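Akcombe Drink Mix, 24-serving tub – long run review

Posted 15 Nov 2023

Quick one as I have a train to catch. Been using this tub since October, mostly on long runs, two bike rides and one very wet hike. Bought it myself. Lemon flavor.

Short version: good stuff, annoying lid, buy it if gels wreck your stomach. 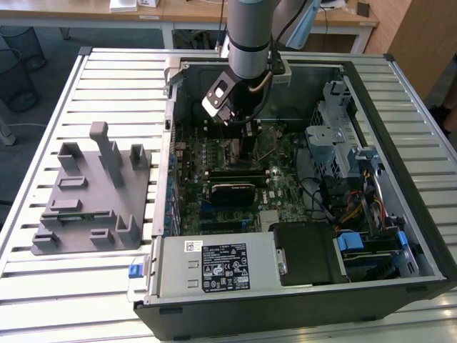
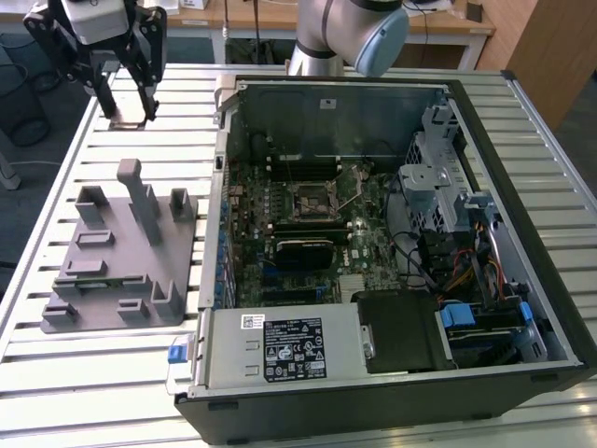

Open desktop tower on the slatted table, both shots.

What you get

One tub, 24 servings, a scoop buried somewhere in the powder. Took me a while to dig it out, got lemon dust up to my wrist. Each scoop is 36 grams of carbs according to the label. One scoop in a small soft flask, two in a big bottle. Instructions are printed on the back in tiny gray type. Bring your glasses.

No caffeine in this one. There is a caffeinated version in cola but I haven't tried it and don't plan to, coffee before the start does me fine.

Taste

Mild. Like lemonade somebody left the ice in too long. I mean that as a compliment – four hours into a run I don't want anything strong. The sweetness does build up if you go two scoops in a small flask, so don't. Cold water helps a lot. Warm, at the end of a sunny afternoon, it tasted a bit like cough drops.

Vitória Fonseca, who I do most of my long runs with, had the orange one and says it's too sweet for her. I tried a mouthful of hers. She's right. Stick with lemon.

Mixing

Powder first, then half the water, shake, top up. If you put the water in first you get a clump at the neck of the flask and it just sits there. In a wide bottle none of this matters. Dissolves clear after a minute or so, no grit at the bottom, which was my big complaint with the Idberg mix I used last year.

Cleaning: rinse the same day. Left one flask in my pack overnight and the valve was glued shut in the morning. Hot water fixed it.

On the stomach

This is the part I care about. I've had a bad time with gels on anything past three hours. Cramps, looking for bushes, all that. Used this mix on a 50 km trail race with nothing else but salted potatoes and half a banana, and no trouble at all. Sipped every ten minutes or so. Energy felt even, no big crash on the last climb. Legs were gone but thats training, not the powder.

One race, one stomach. Abílio Barros from our club used the same tub on the same course and felt bloated by the second aid station. He was drinking it double strength and then a cup of cola on top, so make of that what you will.

The lid

Awful. Screw top with a paper seal under it that tears into strips. After a week the threads fill with powder and it goes crunchy, then sticky, then you need a dish towel to open it. I moved the lot into a big jar. Should of done that on day one.

Also the tub is way too big for what's in it. Half air when I opened it. Doesn't fit in my drop bag, so for races I pre-load single servings in small zip bags and write the name on with marker. White powder in unmarked baggies looks wonderful at an aid station.

Compared to others

Idberg – cheaper, gritty, stronger taste. Fine for the bike.
Morais – nicest flavor of the lot, but sachets only, so a pile of trash after every long weekend and it costs more per bottle.
Akcombe – middle on price, easiest to drink for hours.

Things I'd change

A proper lid. A scoop on a clip near the top. An unflavored version, please, for people who want to mix it with tea. And a smaller tub for people who only want to try it, 7 servings would be plenty.

Would I buy again?

Yes, already ordered a second one, lemon again. Tub one lasted me just over a month with two bottles on most long runs. If you only run an hour at a time you don't need it, drink water.

Score: 4 out of 5. Lost the point for the lid.

Next review is the Hoka trail shoes, once I've got some proper mud on them.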